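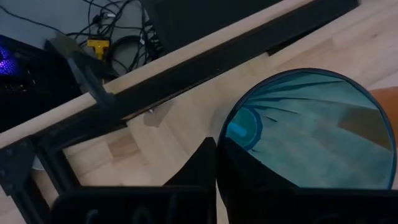

Does a Small Shelf Make a Shared Bench Tidier?
Student project report, Home and Workspace Design
July 8, 2025

Why we did this

The course handout says that "every object needs a home." We were not convinced. Most tidying advice seems to be written by people who sell shelves, and the product page for the Grarero storage line promises a calmer desk without saying how anyone would measure that. Our group had a wooden bench in the Muvwood workshop, a handful of household things and one open metal shelf frame, so we tried it.

What we used

The items were ordinary: a tumbler, a mug, a cloth and a round mirror, plus some smaller odds and ends that kept changing. The total budget was $455 and we spent very little of it. We considered a closed cabinet from Zapata but it was too deep for the bench.

Method

We ran 28 short sessions. In each one, a group member used the bench as normal and then had to put things back. Half of the sessions had a set place for each item and half had no rule at all. Afterward a second member rated the bench as tidy, passable or messy. We know this rating is soft. Two raters disagreed often enough that we stopped treating "passable" as a real category. 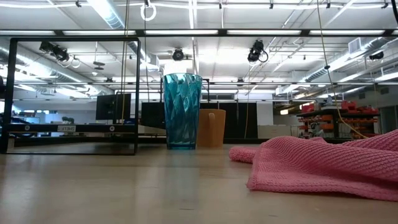
Figure 1. Tumbler, mug and pink cloth on the bench, with the shelf frame at left.

What we found

The drinkware was never much of a problem. A tumbler and a mug look fine standing next to each other almost anywhere, and the raters hardly noticed them. Cloth was different. A crumpled cloth pulled the rating down even when everything else was in place, and a folded one pulled it up, shelf or no shelf.

The mirror gave us the most trouble. Lying flat it takes up a lot of bench, and it picks up reflections, so a bench with few things on it can seem busier than it is. We moved its set place 3 times and did not like any of them.

Sessions with set places scored slightly better. We don't think the gap means much – the members knew which kind of session they were in, and people tidy harder when they are being rated.

Limits

One bench, one group, no outside raters. The Gulik checklist we borrowed for scoring was made for kitchens, and several of its lines made no sense for a workshop. If the project continues in October, we would drop the shelf question and look only at cloth, folded against unfolded, with raters who have not met us.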